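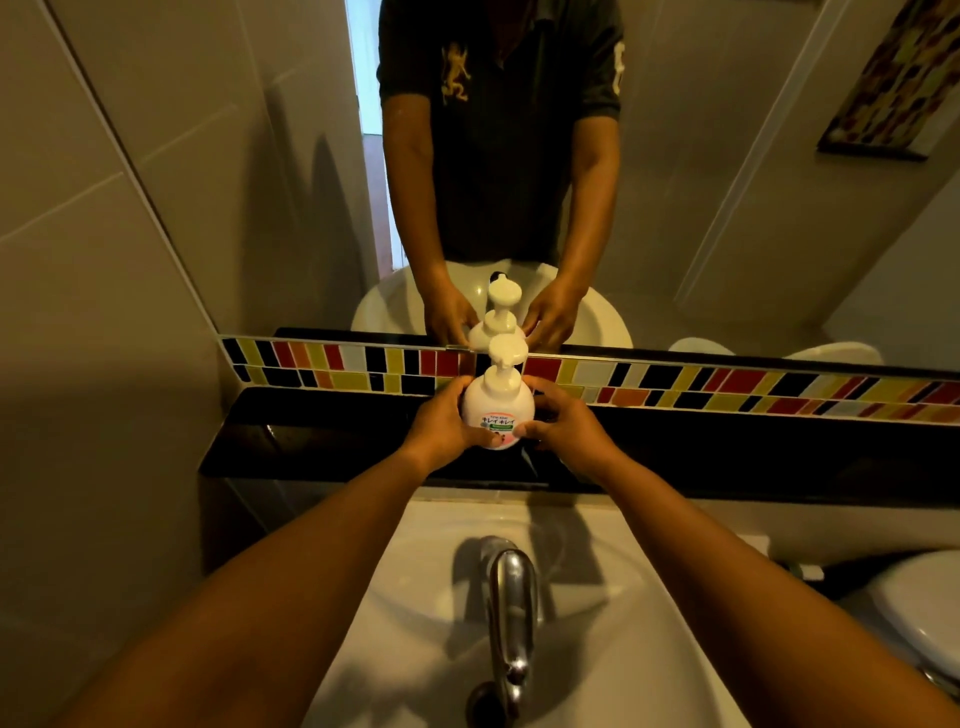

Bemov head camera kit, for household task recording

Kit price 265 a month, 2 month minimum. Deposit 85, back when the kit is back. Budget the storage seperately, it's not in the kit price.

In the box: head mount, camera, 2 batteries, charger, short cable. No laptop.

Good for sink and counter work, small rooms, two-handed jobs. Records what the wearer's hands do, for training home robots. Mirrors ok, but check your own privacy rules first.

Not included: arm, gripper, annotation. Ask Kerstin Halvorsen for a quote on those, allow extra time in April.

Orders in before noon get packed same day. Pickup at Skjelbred, side door, ring teh bell.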